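**Two-arm cell: what changed in June**

Siiri Kauppinen has reset the grip force on both arms after the old setting left marks on the plastic. The cell has run 58 lifts since, and the wrist screws get checked every 3 hours. White plastic furniture, legs up on the black cloth, is still the test load. 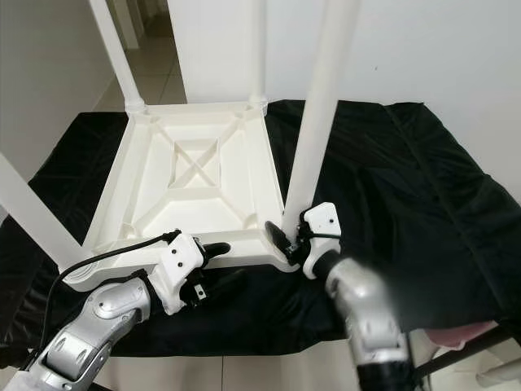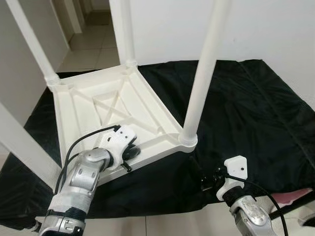
Please leave slack in the wrist cables when you park the arms. Jarmo Honkanen replaced one last month after roughly 700 hours of use. Spares are on the Pumutel shelf, bin 348.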